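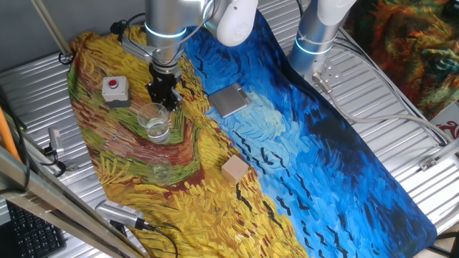 Tumbler with a little water in it, gripper above.

Slide 1. Asking for what you want. Define a request: one person, one thing, one date. Skustex exercise: write three requests, send two before lunch. Pause for pens.
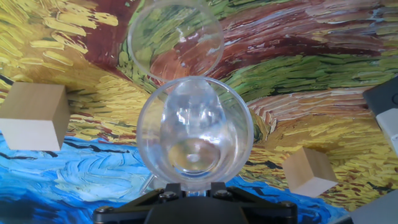 Slide 2. Introductions. Ask both sides before connecting them. State who gains what. Point to the two clear cups: one is held upright, the other is tipped with its open mouth towards us. Treat them as giver and asker, then swap the labels. Most people in the room will have been both this month.

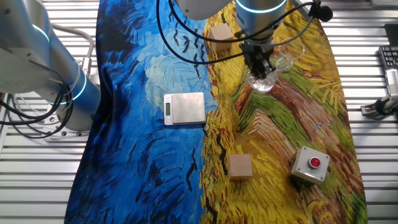
Slide 3. Time limits. Split the evening into own work and favours, and write down where one stops. The mat is a usable diagram, blue on the left, yellow wheat field on the right, dark wavy strokes between. Mark the change in the diary just as plainly.

Limsakul list: some 2,000 contacts, most never written to. Skip if short of time.

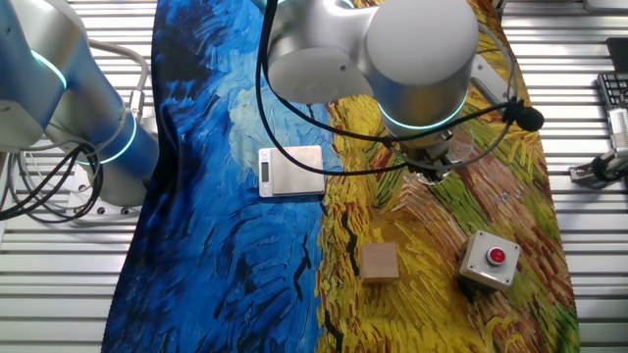
Sort that list by last reply, oldest first, and write to the top three. Take questions. Handouts are by the door.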